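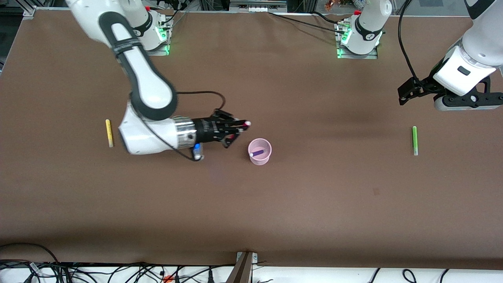
*Yellow, purple, green, and the pink cup, on fresh brown paper.*

## The Marker Situation

Regular readers will remember that the last issue ended with a plea about markers. The plea worked about as well as pleas do. Three people wrote to say they had never borrowed one, which I hadn't asked, and one anonymous party left a dried-out highlighter on my chair.

So there is now a system. It is a small pink cup.

The cup lives in the middle of the paper-covered table. Markers go in it when you're finished with them. In the picture one of the three has made it in, the purple, and the yellow and green are still lying out on either side like guests who haven't been told dinner is ready. I consider this progress. Before April the usual score was zero, and the cup was being used for paper clips.

Carleen Whitelaw has asked why we need a cup at all when there's a perfectly good drawer. Carleen, I have been in the drawer. It holds 28 markers, of which 9 will make a mark on anything. The rest have been put back by people who tried them, found them dead, and returned them to the drawer out of what I can only assume is respect. If a marker is dead, please throw it away. You don't need a form.

A few house rules, since I've been asked for them (by Chang-ho Kwon, twice, once in the elevator):

- Caps on until they click. Resting the cap on the end doesn't count.
- One of each color on the table. If you need a second yellow, sign it out from the drawer and bring it home again.
- Nothing goes in the pink cup except markers. Coffee has been discussed and the answer was no.
- The brown paper is there to be drawn on, within reason. The grocery list from last month was within reason. The portrait of me was very good and I would like it back.

On the subject of paper: we're on a new roll, 35 yards, from Vasconcelos. It creases if you look at it, but it takes ink nicely and doesn't bleed through to the table, which the old stuff from Siseck did with real enthusiasm. When a stretch gets too scribbled to use, tear it off along the table edge and pull down a fresh one. Tape is on the shelf by the door. Please don't use the good tape.

Chang-ho has also proposed a second cup, so that the people at the far end don't have to reach. I'm not against it. I would just like to see the first cup full for one entire afternoon before we expand.

The refill order goes to Sterkton on Apr 22, 2023, and it's going to be a short one - black, blue, and whatever color you tell me you can't live without. Send requests before noon. "The nice green" is not enough information, as there are two greens and each has its supporters. Read me the name off the barrel.

And if you have our scissors, the Cenia ones with the long blades, they can come back to the drawer any evening after I've gone home. I leave at six.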